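# Besuchsbericht: Tag der offenen Tür bei Drivmont im August

Auf Einladung der Drivmont GmbH nahm eine Delegation unseres Verbandes am Tag der offenen Tür im Werk Prellstead teil. Der Standort bündelt die Entwicklung automatisierter Handhabung für Textilien und war erstmals in allen Bereichen zugänglich. Nach Angaben des Veranstalters kamen bis zu 2.000 Besucher.

Der Rundgang begann um 9 Uhr in der Montagehalle. Dort werden die Sortieranlagen der Baureihe Drodex aufgebaut und vor der Auslieferung geprüft. Die größte gezeigte Linie ist für 318 Wäscheteile je Stunde ausgelegt. Abnehmer ist die Großwäscherei Van Acker, die 2 Anlagen dieses Typs bestellt hat. Auf Nachfrage wurde erläutert, dass Frotteeware und Bettwäsche weitgehend beherrscht werden — Oberbekleidung dagegen bereitet weiterhin Schwierigkeiten.

Mit dieser Frage befasst sich der zweite Bereich, in dem Greifbewegungen von Hand vorgeführt und aufgezeichnet werden. Die Mitarbeiter führen dazu einen Handgreifer mit zwei Fingern und orangefarbenen, gerippten Polstern. Bearbeitet wurde eine dunkelblaue Jeans, die flach auf einer hellen Holzplatte auslag; angesetzt wird am Bund. Die aufgedruckten Schwarz-Weiß-Marker an den Fingern dienen der Bestimmung der Greiferstellung.

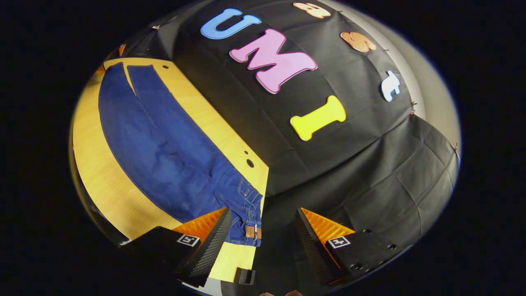

Für jede Kleidungsart sind 85 Vorführungen vorgesehen, bevor ein Verfahren an der Anlage erprobt wird. Unsere Delegation regte an, auch beschädigte und stark verschmutzte Ware einzubeziehen, wie sie im Wäschereibetrieb täglich anfällt. Drivmont sagte eine Prüfung zu.

Im abschließenden Gespräch wurden Wartungsverträge und die Schulung des Bedienpersonals behandelt. Die Unterlagen zur Baureihe Drodex liegen in der Geschäftsstelle zur Einsicht aus.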